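Barfuß durch den Oktober

Warum ich meine Straßenschuhe seit Juli an der Wohnungstür lasse und was das mit meinem Rücken zu tun hat

24.10.2019

Angefangen hat es mit einer Blase. Im Juli bin ich in nagelneuen Sandalen durch Drondow gelaufen, 12 Kilometer am Stück, weil der Bus nicht kam und ich zu stolz fürs Taxi war. Danach passte mein linker Fuß eine Woche lang in gar nichts mehr hinein. Also lief ich zu Hause barfuß herum, und siehe da: Es war herrlich! Seitdem lese ich alles über Füße, was ich in die Finger kriege (meine Freunde können es nicht mehr hören), und seitdem bleiben die Straßenschuhe draußen.

Ganz ohne geht es im Herbst trotzdem nicht. Mein Altbau hat Dielen, durch die es zieht wie auf einem Bahnsteig, und ab Oktober brauche ich etwas an den Füßen. Nur was? Die Frage ist verzwickter, als sie klingt.

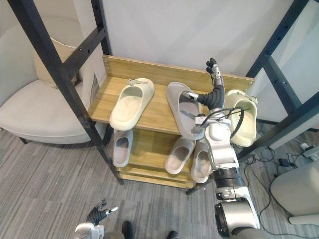 Dicke Sohle, breiter Riemen oder geschlossene Kappe: Bei Hausschuhen ist die Auswahl groß.

Ich habe mich durchprobiert. Die Filzpantoffeln von Susteo waren warm, aber auf der Treppe eine echte Mutprobe. Bei den Pantoletten von Prekano musste ich ständig die Zehen krallen, damit sie nicht davonflogen, und nach zwei Tagen zwickte die Wade. Am längsten bin ich bei einem Paar von Garba geblieben – hässlich wie die Nacht, mit Fersenriemen, und ich trage sie gerade beim Schreiben.

Nebenbei mache ich jeden Morgen Fußgymnastik. Handtuch mit den Zehen greifen, loslassen, wieder greifen, 18 Mal pro Seite. Am Anfang tat sich da nichts, mein kleiner Zeh führte offenbar ein Leben als Zierde.

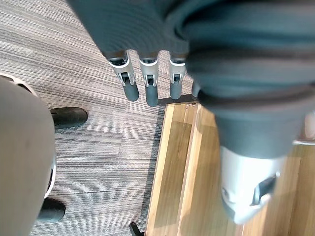 Inzwischen hebe ich sogar Socken vom Boden auf, ohne mich zu bücken, und bin darauf stolzer als auf mein Abitur. Mein Rücken meldet sich abends auch seltener. Ob das an den Füßen liegt oder daran, dass ich mehr zu Fuß gehe, kann ich nicht sagen, und es ist mir ehrlich gesagt egal.

Besuch bekommt bei mir jetzt übrigens dicke Wollsocken angeboten. Die meisten ziehen sie an, manche behalten sie gleich auf dem Heimweg an. Ich stricke gerade Nachschub.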